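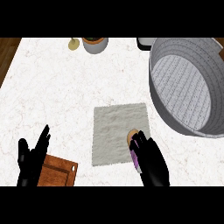 Why does bread go stale even when it is wrapped up tight?

Most of the change comes from the starch in the crumb, which slowly firms up after baking. Losing water to the air makes bread dry, but a loaf can go stale without losing much water at all.

# Bread Basics, Handout 4: Staling, Storage, and Mold

Clurkton Adult Education, Room 367
Instructor: Hefin Rees
September 2025

Read before we meet. Bring the dough log from handout 3, even if it isn't finished. The ovens are booked for the second half of class, so the talking part will be short.

## What happens in the oven

Raw flour holds its starch in tiny, tightly packed grains. Heat and water make the grains swell and soften, a step called gelatinization. By the time a loaf is baked, most of the starch in the crumb has taken up water and lost its ordered structure. A fresh crumb feels soft and springy for that reason.

The crust is a different story. It gets much hotter than the inside and dries out early, so it sets crisp while the crumb stays moist. A loaf leaves the oven with a dry outside and a wet inside, and the two start to even out right away.

## What happens after

Starch is made of two kinds of molecule. Amylose has long, mostly straight chains. Amylopectin is heavily branched. Both tend to line up again as bread cools and sits. The word for it is **retrogradation**.

- Amylose does it fast, in the first hours. It is part of what sets the crumb enough to slice. Cutting a hot loaf gives gummy slices partly because the amylose has not set yet.
- Amylopectin does it over days. It is the main cause of the firm, crumbly texture of old bread.

Water is moving at the same time. Some of it shifts from the crumb to the crust. The crust turns leathery, and if the loaf is in a plastic bag it stays that way. In a paper bag the crust stays crisper, but more water leaves the loaf altogether.

Flavor fades too. Some of the aroma compounds drift off and others get tied up by the starch. Toasting brings back part of the smell and makes new flavors of its own through browning.

## Temperature

Students usually argue with this section, so please read it twice.

Retrogradation goes faster in the refrigerator than on the counter. Bread kept cold but not frozen firms up sooner than bread kept at room temperature in the same bag. The freezer is different. Once bread is well frozen the starch can hardly move, and staling nearly stops.

| Where | Staling | Mold | Use it for |
|---|---|---|---|
| Counter, paper bag | moderate, crust stays crisper | slow to moderate | crusty loaves eaten the same day or the next |
| Counter, plastic bag | moderate, crust softens | faster | sandwich bread, soft rolls |
| Refrigerator | fast | slow | bread that will be toasted anyway |
| Freezer | very slow | none while frozen | anything you won't finish soon |

The refrigerator row is a trade. In a hot, damp kitchen, mold may arrive before staling matters much, and then cold storage makes sense. Hefin kept a pan loaf on the shelf here in June and lost it to mold while it was still soft enough to eat.

## Refreshing old bread

Heat loosens retrograded amylopectin, so a stale loaf can be made soft again for a while. It needs to be warmed all the way through.

1. Run your hand under the tap and wet the crust lightly. Skip this for sliced bread.
2. Put the loaf straight on the rack of a moderate oven.
3. Leave it until the middle is hot. Small rolls are quick, and a large round takes a good deal longer.
4. Eat it soon. It firms up faster the second time, and it has lost more water by then.

A microwave does soften bread, but the heating is uneven and the slices turn tough as they cool. Wrap a roll in a barely damp paper towel and use short bursts if that is all you have.

Refreshing does nothing for moldy bread.

## Ingredients that slow staling

**Fat.** Butter or oil gives a softer crumb to begin with and slows firming. Our soft roll formula has it and the baguette formula doesn't. Compare the two the next day.

**Sugar and honey.** Both hold on to water. They also brown sooner, so watch the oven.

**Milk and egg.** Milk brings fat and sugar along with the water. Egg yolk adds fat and natural emulsifiers. Egg white on its own can make a crumb drier.

**Cooked flour paste.** Part of the flour is cooked with water or milk before mixing. The paste carries extra water into the dough without making it too sticky to handle. We will use it in handout 6.

**Sourdough.** The acid slows mold to a degree, and many sourdough loaves keep well. How much of that is the acid and how much is the size of the loaf and the thick crust is hard to pull apart at home.

**Enzymes.** Commercial bakers often add amylases, which trim the starch chains. Home bakers get a little of the same effect from diastatic malt. Use very little. Too much gives a sticky crumb.

## Mold

Baking kills mold spores in the dough. New ones land afterward, from the air, the knife, the board, or the inside of an old bag. Let loaves cool fully before bagging them. Warm bread gives off steam, the steam turns to drops on the plastic, and mold does well there.

If you see a spot on a slice, throw out the loaf. Bread is porous, and growth can run deeper than the colored patch. Don't sniff it to check. Wash out the bread box and let it dry before the next loaf goes in.

## In-class bake

Soft rolls, one batch per bench:

- 500 g bread flour
- milk, salt, yeast, sugar, and butter as listed on the handout 3 sheet

The Bedico mixer goes to the bench nearest the sink, and everyone else kneads by hand. Edwards flour is in the lower bin. The Sirnotden bag is whole wheat and belongs to the evening group, so leave that one alone.

Divide the batch after the first rise. Shape, proof, and bake as usual, then cool the rolls on a rack. Each bench splits its rolls into 3 sets:

- one set in plastic on the shelf
- one set in plastic in the refrigerator
- one set in plastic in the freezer

Write your bench name and the storage place on every bag. Last term we ended up with 19 unmarked rolls, and they had to go in the compost.

At the next class, thaw the frozen set while it is still in its bag, and bring the refrigerated set back to room temperature before you judge it. Cold bread always feels firmer. Press the side of each roll with a thumb and note how well it springs back. Tear it open and look at whether it pulls apart in strands or breaks into crumbs. Then taste it plain.

## Terms

**Gelatinization:** swelling and softening of starch in hot water.

**Retrogradation:** the slow return of cooked starch to a more ordered state.

**Crumb:** the inside of the loaf.

**Crust migration:** the movement of water from crumb to crust. Some books call it crust staling.

**Proof:** the last rise before baking.

The flour freshness sheet that was promised for today is going out with handout 5. Aprons need to go home to be washed after this class.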